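Angeln / Rollen / Meer & Küste

September - von Reinaldo Falcão

Clirketti 600 - meine Rolle fürs Pollackangeln

Ich habe lange mit viel zu schweren Rollen vom Kutter aus gefischt und abends jedes Mal den Unterarm verflucht. Seit letzter Saison hängt die Clirketti 600 an meiner Bootsrute, und die geb ich so schnell nicht wieder her! Kennengelernt habe ich sie oben in Pratusholm, wo mir der Skipper der Vitov seine in die Hand gedrückt hat (meine alte hatte gerade den Schnurfänger verloren, mitten in der Drift natürlich).

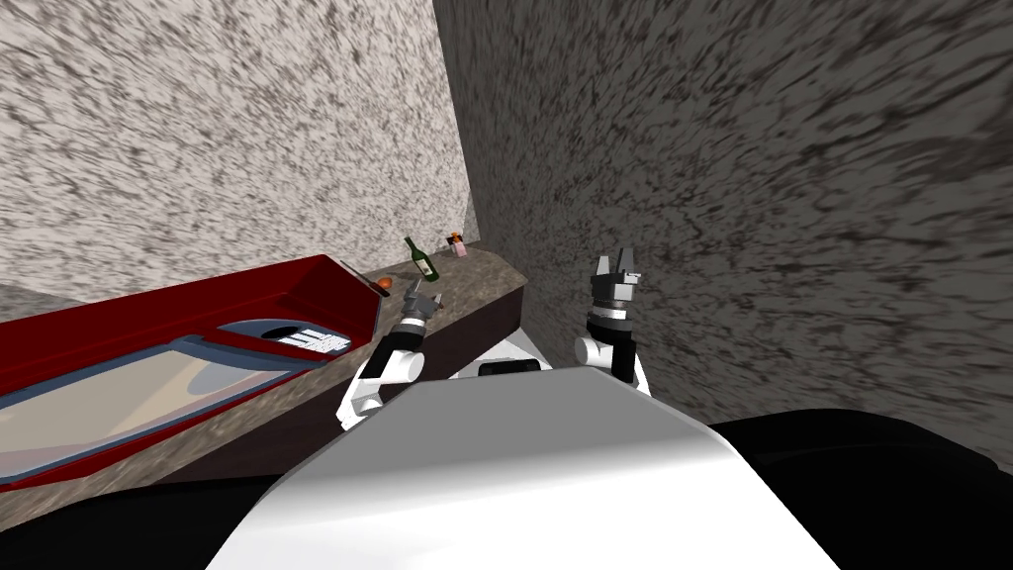 Was mir sofort gefallen hat, ist die Bremse. Die läuft butterweich an, auch wenn ein Pollack direkt nach dem Biss Richtung Wrack abtaucht, und genau da reißen einem ja sonst die Vorfächer. Auf die Spule gehen 184 m geflochtene Schnur in der Stärke, die ich fische, das reicht mir überall, wo wir hinfahren. Die Kurbel hat einen dicken runden Knauf, den man auch mit klammen Fingern und Handschuhen noch gut packt. Nur der Schnurclip ist Murks - zu scharfkantig, den benutze ich gar nicht.

Nach jeder Tour spüle ich sie kurz mit Süßwasser ab, Bremse dabei zugedreht. Ein Tropfen Öl ans Schnurlaufröllchen, fertig. Bei mir im Shop gibt es sie einzeln oder im Set mit der Grīnberga-Bootsrute, 30 lbs, die passt vom Gewicht her prima dazu.

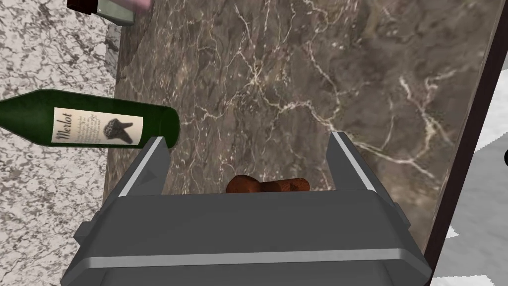
Kann ich die Rolle auch für Heilbutt nehmen?

Für kleinere Fische bis 18 Kilo würde ich es mir zutrauen, darüber nehmt bitte etwas Größeres mit mehr Schnurfassung. Wenn ihr unsicher seid, schreibt mir, wo ihr hinfahrt und wie tief ihr fischt, dann suche ich euch was Passendes raus.

Ersatzspulen sind gerade wieder reingekommen, Ersatzkurbeln noch nicht.

Kontakt | © Falcão Angelgerät | Nach oben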